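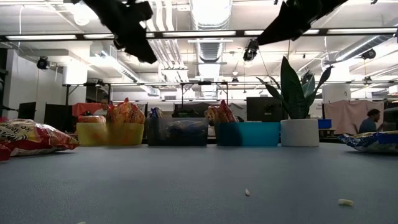

Fakir - the grasp training kit from Flullville

I'm Chathurika Mridha, and Fakir is the bit of our sorting research you can buy. It teaches an arm to handle crinkly snack bags and plastic bins, which I find far harder than boxes!

The method is simple enough. We recorded 3283 grasps, trained on 800 of them, then let the software (we call it Plerar) pick which others were worth adding. It stopped asking after another 400, and the results held up nicely against training on the lot.
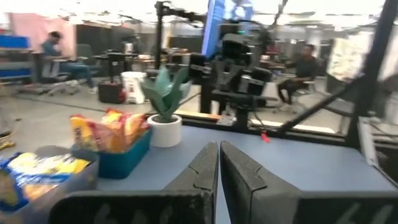
Wrist views matter most when bags are heaped up, so Plerar gives them extra weight close to the table - you can turn that down in the settings.

In the kit: the full recordings, Plerar and my setup notes. The Bilia add-on, with its fixed-view tools, comes separately.

Price: £900
Page updated September 29, 2022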